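Chapter 14
Sidekicks, Spin-offs, and the Long Goodbye

Tosex Comics killed its hero Keane in issue 46 and had him back on the newsstand by September. Readers wrote in to complain, then bought both issues.

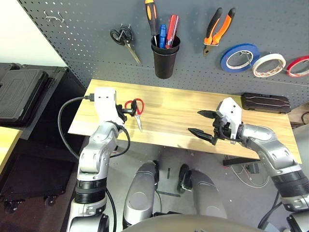
Death was only ever half the trick. The other half was Gredetti, a sidekick with two lines and a bad cape, who got her own title while he was gone – and outsold him. This chapter asks how a spare part becomes a lead, and why Tosex took 316 issues to admit it.

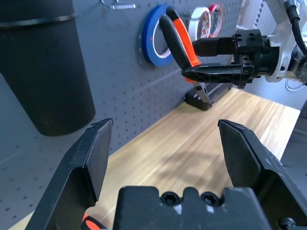 Fig. 14.2. Two black gripper fingers, set wide apart.

Read the Aditz reprint before going on.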